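About Larnden Anglers

We're a coarse fishing club with 221 members, 7 waters and one very muddy car park. Kirsten Egilsson and Elmarie Ntuli got us going after meeting on the bank at Van der Merwe Pool, both after the same tench (neither of them landed it!).

Most of us fish for carp, roach and perch, but there's a keen pike group through the winter and they're always glad of company. Juniors meet on Wednesday evenings, and we lend out rods, nets and mats – just bring wellies and a drink. 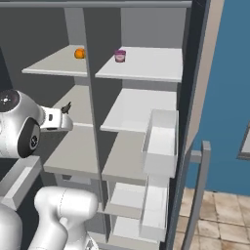

Our summer match in August is the big day of the year, with 20 pegs drawn at seven in the morning and a barbecue afterwards. Never held a rod before? Come along anyway, we love showing people how to tie their first hook.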